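**Rundura** is a locality and former quarrying township in the hill country behind Varari, Australia. It is known for its grey marble, which was cut commercially for 70 years and sold mainly as building stone and, in later decades, as benchtops and vanity slabs.

## Geology

The marble occurs as a steeply dipping lens in older slate. Most of it is fine-grained and pale grey, with white clouding and darker streaks near the contact with the slate. Quarrymen sorted it into two grades, "clear" and "figured". The figured stone was harder to match between blocks and was at first used mostly for rubble walling and lime.

## Quarrying

The first lease was taken up by Daithí Ó Briain, a lime burner, who sank a trial pit on the eastern slope. Blocks were hauled by bullock team to the siding at Grollside until a tramway was built. The upper floor of the main quarry lies 1,112 metres above sea level and the loading bank 1,090 metres, and loaded trucks were lowered between the two by cable.

Wire saws replaced channelling machines under Shigeru Tsuji, the last resident manager. He also reopened the figured beds after kitchen fitters began asking for stone with stronger colour and veining. 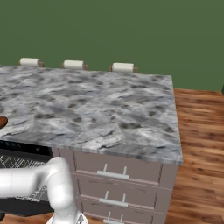 *Render: Chiyo Ebihara*

Polished marble is softer than granite and is etched by lemon juice, vinegar and wine. Slabs are usually sealed before installation and resealed at intervals. A honed finish shows etching less than a polished one.

## Township

At its peak Rundura had a school, a hall and a bakery. The hall was moved to Grollside after the quarry closed. The manager's house remains and is privately owned.

## See also

- Grollside tramway
- Uchida Quarry

## Further reading

- Asamoah, Selorm. *Stone from the Varari Hills*.
- Dekker, Jasper. *The Rundura Incline and Its Trucks*.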